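## 4. What we bought, and what we wish we'd budgeted for

Most papers skip the shopping. I understand why, it makes for dull reading, but I spent a good part of last spring trying to guess what other labs had paid for the unglamorous half of a manipulation setup, and I'd have loved a section like this one. So I'm writing it, and Kolbrún Eyvindsson (who kept the spreadsheet) has checked my memory against the receipts.

Our original plan split the money in the usual way: the arm first, then the gripper, then cameras, and a single line called "misc" for everything else. That line was 400 dollars. It was gone by the end of May! The kitchen props alone ate a lot of it, and we hadn't even thought about the table.

### 4.1 The table and the props

We wanted a kitchen setup with real variety in it, which meant flat things, hollow things, round fruit that rolls and a bottle that has to end up lying on its side on the oven. Figure 1 gives three views of the workspace as we use it now.
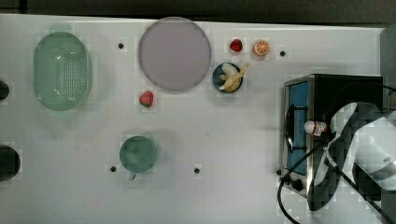
The first tabletop we priced came from Dadorar, and it was lovely, and it would have cost us more than the whole prop collection several times over. We went with a plain white one from Droment for 500 dollars and spent the difference on spares. I'd do the same again. Props get dropped, squeezed and stepped on, and a replacement mug that's a slightly different green is enough to make you wonder whether your new results can be compared with the old ones. Our rule now is to buy two of everything on day one — three if it's food. The toy fruit we ordered from Yimyam comes in mixed sets, so you can't get another strawberry without also getting another banana, and we own a frankly silly number of bananas.

Big props deserve their own line in the budget too. The oven takes up a good chunk of the right side of the table, and we picked it from a catalog by how it looked, without asking how much room the arm would need to work over the top of it. If I were planning this again I'd cut the footprint of every large item out of cardboard, lay the pieces on the table and move the arm through its range by hand before ordering anything. That costs an afternoon and some tape.

### 4.2 Cables, mounts and sensing

Cables were the second surprise. We had allowed for power and one data line, and we ended up ordering 11 extra cables and extensions over the course of the project, mostly because the lengths we guessed were too short once the arm was stretched out. Order long. You can always tie up the slack, and you can't do much with a cable that stops a hand's width from the port.

The mounting hardware came from Pillus in two batches. The second batch only existed because we'd forgotten that anything attached to the wrist needs a bracket as well as a camera or sensor, and brackets are cheap to buy but slow to arrive. We lost roughly 8 working days waiting on ours. 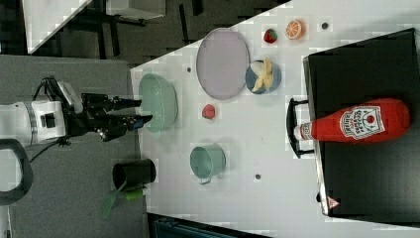
Kolbrún's advice, which I've come around to, is to sort the spreadsheet by delivery time and let price be the second column. A cheap part that takes a month is an expensive part if three people are sitting there waiting for it. She also started a column called "what else does this need?" and I'm a little embarrassed by how useful it was. The gripper needed spare fingertips. The oven needed an outlet we didn't have on that side of the room. Even the table needed something, namely leveling feet, and I drove out for those myself on a Saturday.

### 4.3 Planning for the next round

We're pricing a second workspace at the moment, and this time the arm is the easy part of the quote. We've given props and spares their own line, and cables and mounts another.

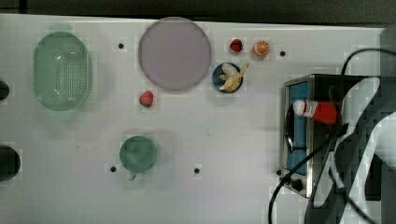
I've also asked for a small amount to be held back until we've run the first tasks on the new table — you learn what you need from the first week of runs, and by then our old budget was already committed. Whether the department will go for that, I don't know yet. The draft quote has the same white tabletop on it, the same kind of oven and, yes, another mixed set of fruit.

**Figure 1.** Three views of the kitchen workspace described in Section 4.1.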